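Notebook | Cells | Fixtures | Sim | Parts | Search

Filed under: Cell upkeep / Butano

September 21, 2021

Butano cell, gripper finger change and wrist camera view in sim.

Cell was down from first break until mid-afternoon. The old finger on the Menda gripper had been picked up on the August check as worn at the tip, and the part count since then has only gone up. The job counter read 3,910 picks when I stopped it. I took the air off, locked the disconnect, and let the arm sit on the parking stand before touching anything.

Both finger screws came out clean. The thread compound on the left one had gone to powder, so I wire-brushed the holes and blew them out. There is a small burr on the mounting face near the lower dowel. I stoned it flat and checked with the short straightedge against the window. No light under it now. If somebody pulls this finger again, look at that dowel first before forcing the new one on. It went on hard for me until the burr was gone, and I had already reached for the mallet.

New finger is from the Okport batch, the long pattern with the round end. Length came out at 138 mm from mounting face to tip. The old drawing in the binder still shows the short pattern with the square end. I crossed it out in pencil and wrote the new length next to it, but the drawing needs replacing properly.

Before running the arm I updated the cell model, since the tool file still had the short finger in it. Swapped the finger geometry, moved the tool point out to the new tip, and reloaded the tray and the overhead hardware from the last good save. Then I stepped through the pick approach in sim at low speed and stopped it close in over the tray to look at the gap under the finger.

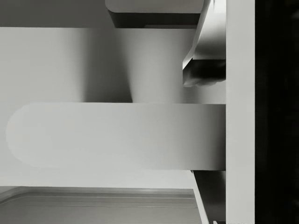 Clearance at the tray rim is the thing to watch with the long finger. The short one never got near it, so the approach height had been left alone since the cell was built. At this point in the move the round tip sits just above the raised lip, with only a thin strip of gray between them. It isn't touching in the model, but the model knows nothing about a tray that is seated badly or has a chip under one corner. I raised the approach height by 4 mm and left the final pick height where it was. The angled piece by the upright ends well above the finger, so the extra lift costs nothing on that side.

I also had the lighting in the model set to the flat default, which leaves everything gray and makes edges hard to judge when two surfaces are close. For the next one I would color the finger before starting. I lost a while zooming in and out trying to decide which line was the tray and which was the finger.

Ran the interference check after the height change, full cycle, pick and place both. Came back clear. Saved as a new revision in the Butano folder and renamed the old one so it doesn't get loaded by accident. The pendant still shows the old tool name in the drop-down. Leave it there until the Bustos cell has been moved over, as that program calls it too.

Back at the real cell:

- Finger screws torqued, paint marked in yellow.
- Tool point re-taught against the pin on the stand. Three passes, kept the last.
- Air back on, regulator set to 75 psi. It had crept up past where the label says.
- Open and close by hand from the pendant, 20 times. No sticking.
- Dry cycle with no parts at 10 percent, then at half speed.
- Ran 124 parts at full speed with me standing at the gate.

No drops in that run. Two parts went down slightly turned in the nest, both from the back row of the tray. I think that is the tray locator and has nothing to do with the finger. The rear locator has some play in it if you push on it with a thumb. I don't have a spare on the shelf. Wrote it on the parts list.

Cable to the close sensor was rubbing on the bracket again. I put a new sleeve on it and moved the tie one hole up. Same fix as last time, so it will probably need doing again unless the bracket edge gets rounded over.

To do:

- New drawing in the binder for the long finger.
- Rear tray locator, order two.
- Round over the sensor bracket edge next time the arm is parked.
- Check finger screws and paint marks at the end of the week.
- Same height change on the Bustos cell before its finger gets swapped. Change the model first, then the program.

Old finger is in the drawer under the bench, tagged. Keep it until the new one has a month on it.

2 comments | 0 shares

Previous entry | Next entry | Back to Cell upkeep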